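I promised an update on the Motholm work back when I was still complaining about grippers, so pour yourself something and settle in.

The short version is that we stopped teaching our policy with one kind of example and started teaching it with people. Regular people, using their own two hands, carrying paper cups of liquid filled far higher than good manners allow! The idea (and I can't claim it, Khanyisile Le Roux had it on her whiteboard all last December) is that a first-person view holds more than just where the hands go. You get the head dipping to check the rim, the slowing down before a turn, and all those little corrections that never make it into a tidy motion plan.

So we collected 486 clips, a good many of them with cups, and trained two versions of the same model. One saw only the hand positions. The other also got the view from the head, a couple of seconds at a time, and had to guess where the hands would be next.
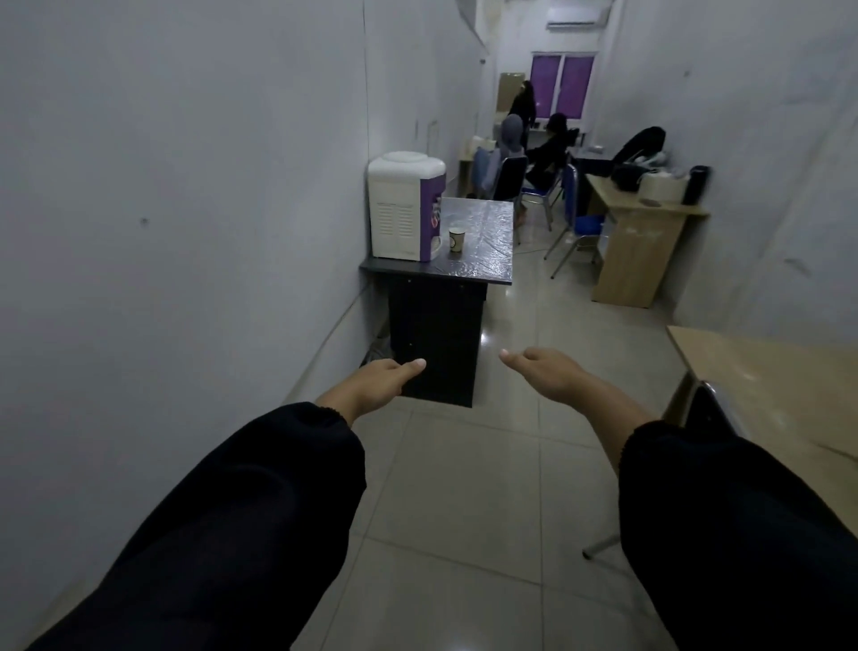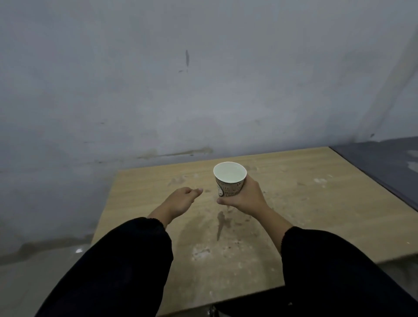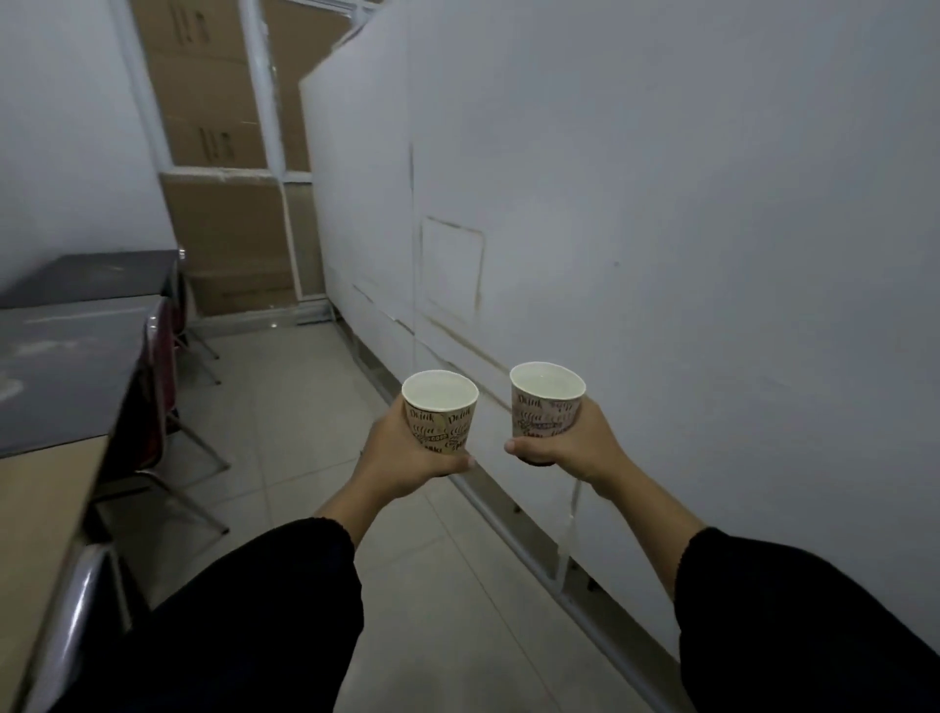

Hendrik Lekota wrote to me after reading my draft and asked whether the second model was simply memorizing the rooms, and he wondered if it would fall apart in a hallway it had never met. I lost a weekend to that question, so thank you, Hendrik. We held back 34 clips from places the model hadn't seen in training and ran everything again. The version with the head view still guessed better, though the gap shrank, and it shrank most on the long walks. When the hands were working over a table it hardly budged, which surprised me.

My best guess (please argue with me) is that over a table the eyes are mostly on the cup, and one cup is a lot like another. On a walk you're looking ahead and planning your way past the furniture, and furniture is different everywhere you go.

Spills are still the sore spot. Our model has no notion of liquid at all, it only knows hands and pictures, and so it will cheerfully predict a quick little swing of the wrist that would soak your shoes. Siyabonga Tshabalala wants to add a penalty for tilt. I'd like to try more clips first, mostly because I'm stubborn, and we'll probably end up doing his thing on Flitalico before the next batch is even labeled.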